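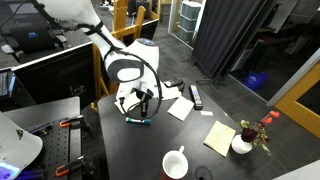
Figura 4-1. Pinça de dois dedos sobre a mesa de ensaio, com o cabo preso ao longo do braço e objetos de uso corrente no tampo.

Documentação técnica Henríquez
Publicado a 2 de agosto | Por: Equipa de Integração

Este sítio utiliza cookies para guardar a língua e o capítulo consultado. Ao continuar a navegar, aceita a sua utilização. [Aceitar] [Gerir preferências]

4. Ensaio comparativo de pinças

4.1 Âmbito

Esta secção descreve a montagem, a configuração e o ensaio das pinças Grullik e Wusent no mesmo braço, com o controlador Jakus. O procedimento aplica-se às versões de dois dedos paralelos. As versões de ventosa são tratadas no capítulo 6.

As duas pinças são ensaiadas sobre a mesma mesa, com os mesmos objetos e com o mesmo programa de movimento. Só mudam os parâmetros indicados em 4.4. Qualquer outra alteração deve ficar registada na folha de ensaio, no campo "Desvios".

O firmware do controlador tem de ser o 989 ou posterior. Nas versões anteriores, a abertura dos dedos é comunicada em passos do motor e os registos das duas pinças não são comparáveis.

4.2 Preparação da mesa

1. Coloque o braço na posição de repouso e retire a alimentação da pinça no menu Ferramenta > Energia.
2. Verifique se o tampo está nivelado nas duas direções.
3. Disponha os objetos de ensaio dentro do alcance da ferramenta. Inclua pelo menos um cilindro pequeno deitado, um objeto plano e rígido (telecomando ou telemóvel), uma caneca e um objeto fino e flexível, como um guardanapo.
4. Oriente o telecomando na diagonal em relação aos eixos da base. Um objeto alinhado com os eixos esconde erros de rotação do punho.
5. Rode a caneca até a asa ficar afastada da trajetória de descida.
6. Afaste da zona de aproximação os objetos altos. Uma jarra com flores pode ficar na mesa como obstáculo, desde que o seu volume esteja declarado na cena do controlador.
7. Fotografe a disposição e anexe a imagem à folha de ensaio.

NOTA: Os tampos pretos dão pouco contraste com objetos escuros. Se a deteção do telecomando ou do telemóvel falhar, ajuste a exposição da câmara antes de mexer na posição dos objetos. O valor de exposição tem de ser o mesmo para as duas pinças.

NOTA: Os panos e os guardanapos deslocam-se quando um dedo lhes toca. Reponha-os na marca após cada tentativa, mesmo quando a deslocação parecer pequena.

4.3 Montagem da pinça

CUIDADO: Não ligue nem desligue o conector da ferramenta com a saída de potência ativa. O pico de corrente pode danificar o circuito de leitura da pinça.

1. Limpe a flange e a face do adaptador com um pano sem pelo.
2. Encaixe o pino de posição antes de colocar os parafusos.
3. Aperte os parafusos em cruz, em duas passagens, com o binário indicado na placa do adaptador.
4. Ligue o cabo à pinça e passe-o pelo exterior do braço.
5. Prenda o cabo com cintas ao longo do elo. A cinta mais próxima do punho deve permitir que o cabo deslize ligeiramente.
6. Deixe uma folga em curva junto ao punho, suficiente para a rotação completa da última junta.
7. Mova a última junta à mão, em modo de guiamento, até aos dois limites. Confirme que o cabo não fica esticado nem toca nos dedos.

CUIDADO: Uma folga grande pode descer abaixo da ponta da pinça e arrastar objetos da mesa. Verifique a curva do cabo com a ferramenta na posição mais baixa do programa, e repita a verificação depois de trocar de pinça. O corpo da Wusent é mais curto do que o da Grullik e a mesma cinta dá uma curva mais baixa.

Se o cabo raspar na junta, mude a posição da cinta. Não aumente a folga para compensar.

4.4 Configuração no controlador Jakus

1. Abra Ferramenta > Perfis e crie um perfil novo para cada pinça.
2. Introduza a massa e o centro de gravidade que constam da folha do fabricante, somados aos do adaptador.
3. Defina o ponto central da ferramenta (TCP) na linha média entre as pontas dos dedos, com a pinça fechada.
4. Introduza 206 mm em "Altura de aproximação". O valor é medido desde o tampo até ao TCP e é igual nos dois perfis.
5. Introduza 1550 ms em "Tempo limite de fecho". Se o contacto não for detetado nesse intervalo, a tentativa termina com o código "sem preensão".
6. Na Grullik, escolha o modo de fecho por corrente. Na Wusent, escolha o modo de fecho por posição com limite de força.
7. Grave os perfis e reinicie o controlador.

NOTA: Os dois modos de fecho do passo 6 não são equivalentes. A Grullik continua a apertar até a corrente estabilizar; a Wusent para quando atinge a posição pedida ou o limite de força, conforme o que ocorrer primeiro. Para objetos deformáveis, reduza o limite em ambas até o objeto deixar de ficar marcado, e anote os dois valores.

NOTA: O campo "Perfil ativo" não muda quando se troca a pinça fisicamente. O controlador aceita a Grullik com o perfil da Wusent e vice-versa, sem aviso. O sintoma habitual é um desvio constante na altura de preensão.

4.5 Verificação antes do primeiro ciclo

1. Regule a velocidade para o mínimo.
2. Leve a pinça à altura de aproximação, por cima do cilindro, com os dedos a apontar para a mesa.
3. Desça passo a passo até as pontas ficarem logo acima do tampo. Não toque na superfície.
4. Abra e feche a pinça três vezes. Os dois dedos devem mover-se em simultâneo.
5. Compare a abertura lida no ecrã com a medida a paquímetro.
6. Suba para a altura de aproximação e confirme que a paragem de emergência interrompe o movimento.

CUIDADO: Mantenha as mãos fora da zona entre os dedos durante o passo 4. O limite de força não está ativo no modo manual.

4.6 Execução do ensaio

1. Selecione o programa COMP_PINCA e o perfil correspondente à pinça montada.
2. Comece pelo cilindro. O eixo do objeto deve ficar perpendicular à direção de fecho dos dedos.
3. Execute a preensão, a subida, a pausa e o retorno.
4. Registe o resultado: preensão completa, preensão com deslizamento ou sem preensão.
5. Repita com o objeto plano. A pinça deve agarrá-lo pelos lados mais compridos, na zona central.
6. Repita com a caneca, primeiro pelo bordo e depois pela asa. Registe as duas preensões em linhas separadas.
7. Termine com o guardanapo. Aproxime as pontas até ao contacto ligeiro com o tampo e feche à velocidade mínima.
8. Troque de pinça e volte ao passo 1, seguindo 4.3 e 4.5 na íntegra.

A carga total do objeto não deve exceder cerca de 700 g com os dedos de série. Uma caneca cheia fica fora do âmbito do ensaio.

NOTA: A preensão do guardanapo depende sobretudo do estado das pontas. Pontas gastas dão resultados diferentes na mesma pinça entre o início e o fim da série. Inspecione-as entre objetos e substitua o par completo, nunca uma só.

NOTA: Não agarre papéis pequenos soltos com nenhuma das pinças neste programa. A altura mínima de fecho não o permite e as pontas riscam o tampo.

4.7 Leitura dos resultados

O ficheiro de registo contém uma linha por tentativa, com a posição final dos dedos, a corrente ou força no fecho, o tempo até ao contacto e o código de resultado. Exporte-o em Registos > Exportar e mantenha o nome atribuído pelo controlador.

Compare os tempos até ao contacto apenas entre tentativas com a mesma abertura inicial. A Grullik parte por omissão da abertura máxima, e a Wusent parte da última abertura usada. Para igualar as condições, acrescente uma instrução de abertura completa no início de cada ciclo.

Os valores de força não podem ser comparados diretamente. A Grullik calcula-os a partir da corrente do motor e a Wusent lê-os num sensor no dedo fixo ao corpo de medida. Se precisar de um valor comum, use um dinamómetro externo entre os dedos e registe-o à parte.

4.8 Resolução de problemas

Sintoma: os dedos tocam na mesa durante a descida.
Ação: confirme o perfil ativo e volte a definir o TCP (4.4, passo 3).

Sintoma: o cilindro rola antes do fecho.
Ação: centre a pinça sobre o objeto e reduza a velocidade de descida. Não use fita adesiva para o fixar.

Sintoma: o código "sem preensão" aparece com o objeto agarrado.
Ação: verifique o tempo limite de fecho. Na Wusent, verifique também se a posição pedida é inferior à largura do objeto.

Sintoma: o controlador perde a comunicação quando o punho roda.
Ação: inspecione o conector e a última cinta. Substitua o cabo se a falha se repetir com a junta imóvel.

Sintoma: o objeto plano sai rodado da pinça.
Ação: meça o desvio angular do punho e repita a calibração da câmara descrita em 3.6.

4.9 Fim do ensaio

1. Abra a pinça e retire qualquer objeto que esteja entre os dedos.
2. Leve o braço à posição de repouso.
3. Desative a saída de potência da ferramenta.
4. Guarde o registo e a fotografia da disposição na mesma pasta.
5. Deixe a pinça montada apenas se a série continuar com o mesmo perfil.

A revisão desta secção prevista para setembro inclui os dedos longos da Wusent.

Comentários (4)

integrador_norte
No passo 6 de 4.3, a folga devia ser verificada também com o braço recolhido. No nosso caso o cabo prendia na junta só nessa posição.

Equipa de Integração
Registado. Passa a constar da próxima revisão. Até lá, faça a verificação nas duas posições.

lab_automacao
Com a Grullik, o fecho por corrente deixa marca em copos de plástico fino, mesmo no limite mais baixo. Há perfil para dedos com revestimento?

bancada2
O aviso sobre o perfil ativo devia estar no início da secção. Fizemos uma série inteira da Wusent com o perfil errado e tivemos de repetir tudo.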